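Home & Work | Features

Who's Doing the Dishes?

My grandmother had a rule that whoever cooked did not wash, and since she always cooked, the rule worked out very nicely for her. I thought about her a good deal over the winter, when I was driving around to see the machines that are supposed to take over the washing for the rest of us, and the folding, and the wiping down, and the endless putting of things back where they go. I went in hopeful. I have a family of five and a kitchen sink that is never, to my knowledge, empty.

The first stop was Jivano, a small company on the second floor of what used to be a shoe warehouse. There are dish racks all over the place up there, and mismatched cups, and a bin of toys by the door, and on my first morning I mistook the whole arrangement for a yard sale. The people who work there buy most of it secondhand. They want the sort of things a real household owns, and a real household owns plates in several colors and a spoon somebody's aunt brought back from vacation.

What they were working on in November was clearing a table. A person teaches the arms by steering them through the job over and over, and then the arms are left to try it alone. By the time I came they had 1128 of these lessons saved up, all of them for cups, plates and the rack, and a young engineer told me the number with the tired pride of somebody who had sat through a large share of them. 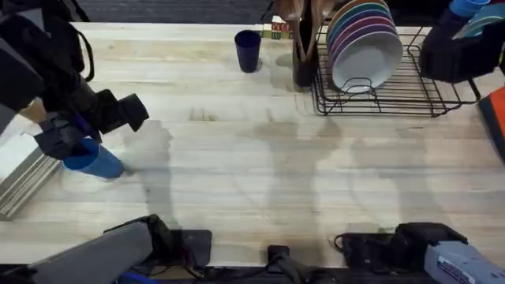 The Trouble With Cups

A cup seems like nothing. You pick one up before you're awake in the morning. But watch a pair of black fingers take hold of a plastic cup and you start to notice how much there is to decide – whether to go for the rim or the side, how hard to squeeze, which way it ought to be facing when it gets where it's going. And then there's the matter of a dark cup standing near a dark utensil holder, which to my eye are plainly two different things and which a machine has to work out for itself.

I sat on a stool and watched for most of a morning. Some cups went over beautifully. One went over, was picked up, and went over again, and I caught myself leaning forward and whispering at it as I used to do at school plays. The plates were harder. A plate in a rack has neighbors on both sides, and sliding one out without disturbing the rest takes a light touch that I'm not sure my own children have picked up yet.

Was it fast? Goodness, no. I could have cleared that table, made a pot of coffee and called my sister. But I had expected it to be clumsy, and a lot of the time it was only slow, like a careful guest who doesn't know where anything goes in your kitchen and would rather not ask.

Down on the Shop Floor

Things are further along where the work is duller. At Beltance, which packs bathroom fixtures, a single arm lifts boxed faucets off a line and sets them in cartons, 600 in a shift, and it has been at it for over 2 years. The boxes are all one size and they come down the belt facing the same way. The women who run that end of the building are fond of it, and they are also quick to point out what happens when a box arrives with its flap open. The arm stops, a light comes on, and one of them walks over and tucks in the flap with her thumb.

I kept thinking about that flap. A kitchen is pretty much all open flaps.

Flila, which does laundry for hotels, has a machine that folds flat sheets very well and has given up on fitted ones for now, and I can't say I blame it. Vītola has a mopping robot I liked very much until it met a bath mat.

So What Should We Hope For?

Everyone I spoke to was careful about dates, and I came to trust the careful ones most. The guess I heard most often was that the first helpers for the home will do one or two chores, in one room, with a person somewhere nearby to straighten things out. Unloading a rack came up a lot. So did picking up toys, which got my attention.

I asked at Jivano whether I could try steering the arms myself, and they very kindly let me. It took me four tries to get hold of a cup, and on the fourth I set it down upside down. They asked if I'd like another turn, and I stayed until lunch.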